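Robotics Research Notes | Simulation & Embodied Agents
February | By Dougal Buchanan

We use cookies to remember your reading preferences. Accept / Manage settings

4. Learning where to look next in furnished rooms

Section 3 described how Teswood turns a stream of rendered views into a map. Now we come to the part of the work we had the most fun with, which is deciding where the agent should go once it has a map with holes in it. Most exploration methods send the agent to the nearest boundary between known and unknown floor. That works very well for floor area and rather badly for objects, and objects are what our downstream tasks need. A mug on the far side of a table, or a pillow seen only edge-on, can sit inside a region the planner already counts as finished.

Our idea is simple to state. For every object the agent has noticed, we keep a running estimate of how much a new viewpoint would change its label or its position. We call this estimate the revisit score. The planner then picks the reachable viewpoint with the highest total score per meter traveled. Everything else in this section is about making that score cheap to compute and hard to fool.

4.1 Rooms and agent

We train and test in Trindik, our set of simulated single-room homes. There are 462 rooms in all. We use 307 for training, hold out 55 for testing, and keep the remaining 100 for tuning. No room layout is shared between the splits, though individual furniture models may be. Each room has walls, a floor, several large pieces of furniture and a scattering of small things on the flat surfaces.

The agent is a point with a forward-facing color and depth camera. We leave the body out of the rendering entirely, so its own parts never block the view. It can move forward a quarter of a meter, turn left or right by 30 degrees, or tilt the camera up or down by 15 degrees. An episode ends after 290 steps. This budget is tight on purpose. With a much longer one, even a random walk finds most of the large furniture and the methods become hard to tell apart.

Start positions are drawn at random from the free floor. Many of them are awkward, with a chair back or the side of a cabinet taking up much of the first view, and we chose to keep these. A method that needs a clean view of the whole room before it can plan is of little use to us, and some of our favorite runs began from the worst corners.

4.2 The revisit score

Each object in the map carries three things: a set of points, a distribution over labels, and a record of the directions from which it has been seen. The revisit score is a weighted sum of two terms.

The first term is label doubt. We take the entropy of the label distribution and scale it by the expected size of the object in the candidate view. Scaling matters a great deal. Without it, the planner loves to stare at tiny, far-off blobs from places where it has no hope of resolving them.

The second term is coverage. We divide the directions around an object into eight equal sectors and count those not yet seen that could be seen from the candidate position. Sectors blocked by a wall are dropped from the count, so a bed pushed against a wall is never penalized for the side no camera could reach.

Occlusion ties the two together. Before a candidate view is scored, we cast rays through the current map and throw out any object whose points are mostly hidden. Unknown space is treated as half-transparent. We tried treating it as solid, which made the agent timid, and as empty, which sent it on long trips to look at the backs of things. The halfway setting gave steady behavior on the tuning rooms and we left it alone after that.

Figure 4 shows the kind of view that got us excited about this approach. The bed is easy: it is large, mostly open to the camera, and strongly colored. The tabletop is another matter. The mug stands out well, but the low cluster near the back edge of the table is too indistinct to name, and the near chair overlaps part of the white item at the far left end. A floor-area planner has little reason to linger by this table. Under our score, the dark cluster and the half-hidden white item are both good reasons to go around the chair. 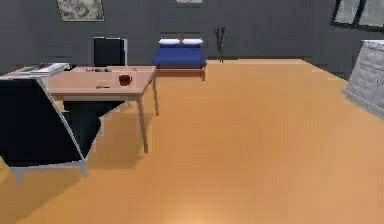

Figure 4. A rendered room with a table and black chairs at left, a bed with a blue blanket against the back wall, and a white cabinet at right. Small items on the tabletop vary widely in how easily they can be identified from this viewpoint.

4.3 Training

The label and position estimates come from a network trained on views gathered in the training rooms. We begin with views from random poses, train a first model, let the planner drive the agent using that model, and add the views it collects to the pool. We repeat this cycle four times. Later cycles contain far more views of tabletops and shelves, and far fewer of bare floor and wall, so the network gets practice on precisely the cases the planner cares about. It is a lovely loop when it works.

It can also go wrong. In early versions the network became overconfident on mugs and pens after the third cycle, label doubt dropped to nearly zero, and the planner stopped visiting them at all. Mixing the original random views back in at a fixed share of one quarter cured this completely on the tuning rooms. We also smooth the label distribution before computing entropy, using a temperature fitted on the tuning split.

4.4 Baselines

We compare against three methods. Nearest Frontier always heads to the closest edge of known space. Sequeira is our earlier planner, which scores views by the amount of unknown volume they would reveal and knows nothing about objects. Skallell uses the same network as the full method but only the label doubt term, with no coverage and no occlusion check. All methods share the same mapper, step budget and start positions, and each is run from five starts in every test room.

4.5 Results

The full method finds and correctly labels 81 percent of small objects within the step budget. Skallell reaches 70 percent, Sequeira 62 and Nearest Frontier 54. On large furniture the gap almost closes, with every method above 93 percent, as we expected in rooms of this size. The price is paid in floor area: our agent sees slightly less of the floor than Sequeira does, 91 percent against 95. For our purposes we will take that trade happily.

What pleased us most was how the paths looked. The agent tends to cross the open floor early, pick up the large pieces in passing, and then spend the rest of its budget working around tables and dressers. We wrote no rule asking for this order. Large pieces lose their label doubt quickly, so the remaining score gathers at the cluttered surfaces.

Removing the occlusion check costs six points on small objects, and removing the coverage term costs four. Dropping the size scaling is worse than either, at nine points, and produces the staring behavior mentioned above.

4.6 Where it fails

Two kinds of failure account for most of the missed objects. Thin objects lying flat, such as pens and pencils, often merge with the tabletop in the depth map and never become objects in their own right, so they never earn a score. Groups of small dark items are the other trouble spot. The mapper tends to fuse them into one object, and once a confident label has been attached to the group, the planner moves on.

Both problems sit in the mapper, ahead of the planner, which gives us hope. A version that keeps color edges alive inside flat regions already recovers many of the thin objects in the tuning rooms, though it doubles the mapping time. Section 5 takes up that version and the question of whether the extra time can be brought down.

Get new research notes by email. Enter your address to subscribe. You can unsubscribe at any time.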